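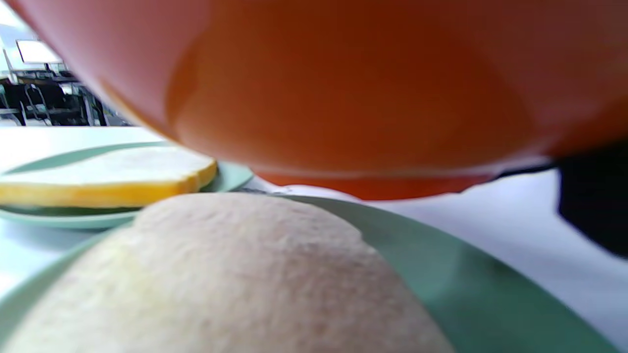 Orange bowl, apparently lifted just above the table

Ticket 1098 - Gakport tidal outfall, pump station 2
Status: open, watching
Priority: high (was medium)
Opened: 14 May 2022
Site: Grimshaw embankment, river side
Logged by: duty desk, Tretdale

Problem as reported
Duty pump not starting on rising level. Standby picks up late, runs, trips, picks up again. Wet well high alarm three times overnight. Screen at the gatehouse says level normal the whole time. Tide flap not checked by caller.

First look
06:40 - Dialed in. Level reading stuck at 142 cm. Flat line on the trend, not even noise. Sensor or cable, surely.
06:55 - Asked gatehouse to read the staff gauge by eye. They get 171 and climbing. So yes, reading is wrong.
07:05 - Put station in manual from here. Duty pump starts fine, draws normal amps. Pump is not the problem.
07:10 - Left duty running, standby off. Gatehouse to call in every half hour with the gauge.

On site
08:20 - Arrived. Access track soft past the second gate, leave the van at the hardstanding. Do not try the turn by the sheet piles.
08:35 - Panel open. No water in it, good. Fault light on the Iltier level controller, code 104. Manual on the shelf is for the older model and doesn't list it. Called the desk, their PDF has it as "input held, check loop". Fine.
08:50 - Loop current at the terminals reads steady. Pulled the sensor wire, controller STILL shows 142. So it's holding the last good value instead of dropping to alarm. Who set it up like that? Setting is under Input, Fail Mode, was on Hold. Changed to High. Saved.
09:05 - Wire back on. Power cycled the controller. Reading jumps to 158, gauge says 166. Closer. Not right.
09:30 - Hauled the sensor up. Housing packed with silt and a wad of reed. Stilling tube half blocked at the bottom slots. Rinsed the lot with the hose, poked the slots clear with a rod. Sensor face looks ok, small scratch.
09:50 - Back down to the mark on the cable. Reading 161, gauge 161. Good.
10:00 - Back to auto. Duty stops on its own at the low set point, restarts on rise. Two full cycles watched.

Standby trips
10:25 - Seperate issue. Overload on the standby was dialed way under the plate value. Set back to plate. Ran it ten minutes against the falling level, no trip.
10:40 - Seal leak light on standby flickers when the door is shut hard. Loose relay base. Pushed in and clipped. Needs a new base, not urgent.

Tide flap
11:15 - Waited for low water to see it. Flap closes but not square - branch in the hinge side, out with the boathook. Some weep at the bottom edge even after. Rubber is tired. With the river up, that weep goes straight back in the wet well and the pumps chase it all night.

Call back
13:30 - Gatehouse says screen now matches gauge within 1 cm. No alarms.
15:10 - Same. Duty pump 14 starts since morning, fewer than I'd expected with that flap.

Still to do
- Flap rubber, measure and order. Opening is 1000 mm across, but measure the actual seat, the drawing has been wrong before
- Relay base for standby panel
- Correct manual for the Iltier controller, printed, on the shelf. Bin the old one
- Check Fail Mode at the other Grimshaw stations, probly all on Hold
- Separate high float, hard wired, so a stuck sensor can't hide a full well again. Price for this asked for, waiting on Tretdale
- Stilling tube on the list for a rinse every August before the autumn tides, and again after any big flood

Notes for whoever picks this up
If the level looks too steady, don't trust it. Get a gauge reading from the gatehouse before driving out. Key for the panel is on the ring with the yellow tag, not the one marked PANEL, that one opens the fence.

Leaving open until the flap rubber is fitted and we've had one spring tide through with no high alarm.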